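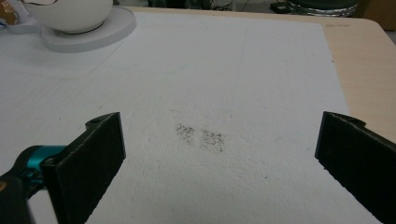

Table T2, surface sheet, as found. Refer to items 2.3 and 2.4.

KENDDALE STUDIOS
Room and Work Surface Inspection: Checklist with Comments

Location: Tuhumury Room, first floor
Asset reference: 991 (table T2 and fittings)
Inspected by: Neelam Joshi
Date of inspection: 04/06/2022
Previous inspection: May, same inspector
Type: routine

Result codes: S = satisfactory. M = minor, action at the next convenient date. A = action required before the date given. N/A = not applicable. Comments are entered where the result is M or A, and elsewhere if the inspector considers them useful to the next reader.

1. Access and floor

1.1 Door opens fully and closes on its own weight. Result: S

1.2 Walkway between door and table at least 900 mm wide. Result: S
Comment: Measured at the narrowest point, past the shelving. The stacked chairs reported in May have gone to the store.

1.3 Floor covering flat, no lifted edges or loose tiles. Result: M
Comment: Joint strip at the threshold has one screw standing proud. It does not catch a shoe at present. Turn down or replace.

1.4 No cables across the walkway. Result: S

1.5 Lighting adequate for close work at the table. Result: S
Comment: Both tubes working. The diffuser is dusty but the level at the work surface is acceptable.

2. Table T2 and surface sheet

2.1 Table stable under hand load at each corner. Result: S
Comment: Slight movement at the window end, taken up by adjusting the foot. Recheck next time.

2.2 Table edges and corners free from splinters and sharp points. Result: S
Comment: Light wooden top, rounded at the corner. Edge wiped with a cloth along its full length and nothing snagged.

2.3 Surface sheet lies flat. Result: M
Comment: The white sheet covers most of the top but stops short of the edge, leaving a strip of pale wood exposed. It is laid without fixings. It moves if pushed firmly from the side and should have non-slip pads beneath it if knives are going to be used on it. The pads supplied with the Zurstead mats in the store would do.

2.4 Surface sheet clean and unmarked. Result: M
Comment: Two small patches of dark grey specks, side by side with a narrow gap. The right-hand patch sits slightly lower than the left. There are a few separate specks elsewhere. The appearance is similar to graphite or dust; the substance was not identified. There are also very faint lines on the sheet, one diagonal and one nearer vertical, which look like pencil. The texture of the surface is fine and bumpy and will hold loose particles, so dry brushing is preferred as a first attempt. Do not rub with a wet cloth. If brushing leaves a visible residue, use Didoter at the weakest dilution on a test area near the edge, allow 25 minutes and look again before treating the centre.

2.5 Sheet free from cuts, lifting or delamination. Result: S
Comment: Scuffs only, grey and faint. These are wear and are not grounds for replacement. 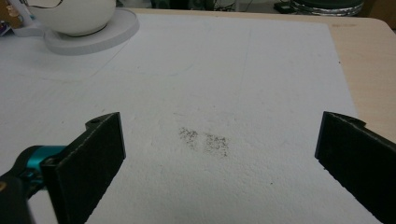 2.6 Sheet edge does not overhang the table. Result: S
Comment: The exposed wood on the right is not quite parallel with the sheet edge. Appearance only. Users who rely on the sheet as a square reference for cutting should use the table edge or a proper square.

2.7 Underside of table free from protruding fixings. Result: S
Comment: Checked by hand and torch. One old bracket hole, no sharp edge.

3. Items left on the work surface

3.1 Crockery kept off the working area. Result: M
Comment: White ceramic bowl on a round white saucer, standing on the sheet at the top left. The room notice permits crockery on the side shelf only. No damage found to either piece when handled. White on white is easily missed by a person reaching across with both hands full, and the position is within elbow range of anyone seated at that end. Return to the shelf when the room is next set out.

3.2 Crockery free from chips and cracks. Result: S

3.3 No open food. Result: S

3.4 No liquids within reach of electrical items. Result: S
Comment: The nearest socket is on the wall side, outside the reach of a spill from T2 in any likely direction.

3.5 Sharp tools sheathed or boxed. Result: S
Comment: Knives in the lidded box. The lid catch is stiff and some users will stop closing it. A drop of oil on the hinge should be enough.

3.6 Keys not left unattended. Result: A
Comment: A bundle of keys on tangled metal rings, with brightly coloured plastic tags, on the same surface as white ceramic crockery on a saucer. Keys are to be in the cabinet or on the person of the holder. The rings should be separated and each tag checked against the register. Where a tag colour is not listed in the register, the key goes back to the office until it is identified. This item was raised in May as advice and is now raised as an action.

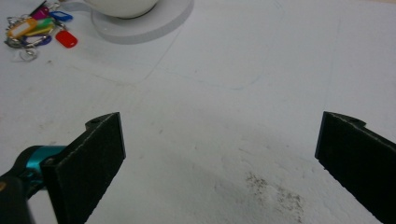

4. Key control

4.1 Key cabinet closed and locked. Result: S

4.2 Register present and legible. Result: M
Comment: Present. The last page is written in pencil and some entries have smudged. Ink from now on, please.

4.3 Tags readable and attached to the correct key. Result: not assessed
Comment: To be done with item 3.6 once the rings have been untangled. I did not want to split the bundle without the register holder in the room. Result to be entered by hand on the room copy.

4.4 Rings sound, no opened or sprung ends. Result: not assessed
Comment: As 4.3. Any ring that can be opened with a thumbnail should be replaced.

4.5 Spare key to the Tuhumury Room held off site. Result: S

5. Fire and emergency

5.1 Exit route signed and unobstructed. Result: S

5.2 Extinguisher on its bracket, pin and seal intact. Result: S
Comment: Service label in date. The bracket is eight centimetres higher than on the original fitting plan. The height is comfortable for the regular users and I would leave it alone.

5.3 Door vision panel clear. Result: M
Comment: Paper notice taped over the lower half. Move to the board.

5.4 First aid box stocked to list. Result: M
Comment: Sterile dressings are short of the list quantity. Plasters adequate. Eyewash in date.

6. Housekeeping

6.1 Waste bin emptied and lined. Result: S

6.2 Blades disposed of in the marked container only. Result: S
Comment: Container below the fill line.

6.3 Cleaning materials labelled and stored upright. Result: M
Comment: One spray bottle of Didoter has lost its dilution label. Relabel or empty it down the sluice and make up fresh. It is not to be used on the sheet in its present condition, as the strength is unknown.

6.4 Soft brush available for dry cleaning of surfaces. Result: S
Comment: On the hook behind the door. Keep it for the tables and use the other one for the floor.

6.5 Room notice current. Result: M
Comment: The notice still gives the old booking number. The wording on crockery and keys is correct but is in small type at the bottom. Suggest these two lines are moved up when it is reprinted.

7. Summary of actions

Item 3.6, keys: return to cabinet, untangle, check against register. Same day. Register holder.
Items 4.3 and 4.4: complete with 3.6. Register holder.
Item 2.3, surface sheet: fit non-slip pads before the next cutting session. Room supervisor.
Item 2.4, marks on sheet: brush dry, then test with Didoter if needed. Room supervisor.
Item 3.1, crockery: return to side shelf. Any user.
Item 1.3, threshold screw: turn down. Maintenance.
Item 4.2, register: change to ink. Register holder.
Item 5.3, notice on vision panel: move. Room supervisor.
Item 5.4, dressings: restock. Office.
Item 6.3, unlabelled bottle: relabel or dispose. Cleaning.
Item 6.5, room notice: reprint. Office.

8. General remarks

The room remains fit for use. Nothing found requires T2 to be taken out of service. If the marks at 2.4 do not come off, the sheet may stay in place for rough work and should be turned over or replaced before any clean paper is laid on it. Replacement sheets are ordered through Zurstead on the usual account, cut to size; give the table dimensions and state that the corners are rounded.

The wobble noted at 2.1 has now been adjusted on two visits. If it returns, the foot thread is probably worn and the foot should be changed.

Signed: N. Joshi
Copy to: room file, office, register holder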